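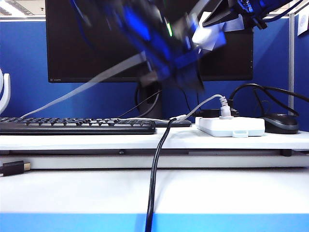 Arm over the office desk, power strip and keyboard on the raised shelf.

19 June 2021

Desk cell, notes towards the equipment request. Jeferson wants the list by the end of June so it can go in with the Clemeden order, and I would like Borghild to read it before it goes anywhere.

Where we are. The desk task is the one that will be shown at the review: cables, plugs, the small things people have on an office desk. The arms are fine for it. Almost everything on the list is for the desk or for the bits that wear out, and I have tried to keep it that way. Each time we talk about this somebody adds a third arm. There is no third arm in this request.

Money. We have 2708 left on the Tinus line and it can't be carried over. Anything above that has to come out of Lavus, and Lavus needs a written case and two signatures. So the aim is to fit the must-haves into the 2708 and put the rest on a separate sheet.

Must-haves:

Gripper fingers, spare sets. We want 4 sets. Zamfir quoted 375 a set, so 1500 for the lot. Jeferson asked whether we could print them here. We could, but I don't want printed fingers on the plug work, where the load is all at the tip. Printed ones for rehearsals, bought ones for anything we record results from.

Arm cables. One replacement umbilical, 640 from Zamfir. I asked for two prices, one with their clips and one without, and the clips add so little that we may as well have them. At present the labels are held on with tape, and I'd like that to stop when the new cable goes on.

Desk consumables. Power strips, plugs, short leads, a couple of mice. Call it 27 items on one order from the ordinary office supplier, 310 all in. I have written down the part numbers this time. Last year we bought three sorts of strip because each person ordered their own, and the results from one didn't carry over to the next.

That comes to 2450 and leaves 258. I would leave it unspent until the delivery charge is known.

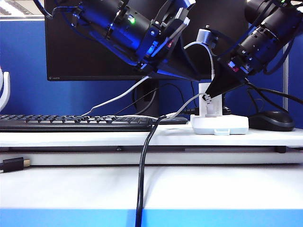

Both arms at the desk, right gripper on the white stand.

Things we should have but can wait (Lavus sheet):

A second monitor and stand, same model as the one on the desk. It doesn't need to do anything, it only has to be the right size and in the right place. Borghild thinks any old screen would do. I disagree, but not enough to argue over it. Check the store cupboard first.

A proper fixture for light objects. When a gripper pushes against something tall on a small base, we need to choose whether it is held down or free, and write down which. At the moment it depends on who set up. A plate with a few threaded holes would settle it. Workshop price, no quote yet. Ask before the summer shutdown.

Longer service cover. Zamfir offer one year or three. Three is cheaper per year but it ties us to this generation of arm, and Clemeden may want us on the next one. I'd take one year. Jeferson to say.

Bench time. Not equipment, but it ought to be in the plan. Changing fingers on both arms and checking the calibration afterwards takes me most of a morning. If we go through 4 sets that is two changes of the pair, so two mornings, and they need to be in the calendar before the review and not the week of it. 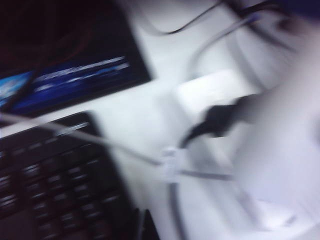

On wrist cameras: I have left them off both lists. The ones we have are good enough when the arm is slow, and Borghild would sooner try a shorter exposure and more light before we spend anything. A lamp is cheap and can come out of the 258. If that doesn't do it we can price better cameras for the autumn round, with lenses, and make sure the mounts are included. Last time the mounts were extra and we found out from the invoice.

Also asked about a laptop for the cell. No. There is a perfectly good one already and the complaint was about the battery, so we buy a battery.

To do:

Zamfir — get the finger quote in writing, with delivery. The 375 was on the phone.
Jeferson — one year or three on the service cover.
Borghild — read this, strike out what you don't agree with, initial the sheet.
Me — send the office supplier list, ask the workshop about the plate, look in the store cupboard for a monitor.

Copy of the sums is in the back of this book, inside the cover.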